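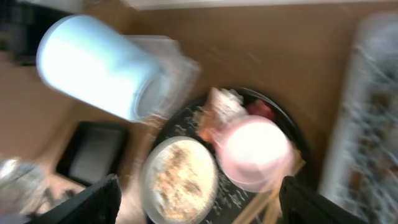

Baldur Ladefoged wrote to ask how he can find out where a defense contract goes after the ministry announces it, and if a normal person is allowed to look. Yes, you are allowed. I will show the steps with the Gikbridge purchase of field radios.

Step 1. Find the award notice. Go to the procurement register and write the name of the supplier, in this case Skeltbridge. Leave the date field empty, or the older notices will not appear.

Step 2. Write down the contract number and the total value. The radios are listed as 2,910 units in 4 deliveries.

Step 3. Open the tab "Amendments". Many readers stop before this. The radio contract has 2 amendments, and the second one moves the end user from Gikbridge to the training mission in Boonchu.

Step 4. Compare with the export license list, which comes out every March. Search by category -- the supplier name is often shortened there.

Step 5. If a license is missing, send an information request. The office has 12 working days to answer. Ask for one document in each letter, and keep the receipt number.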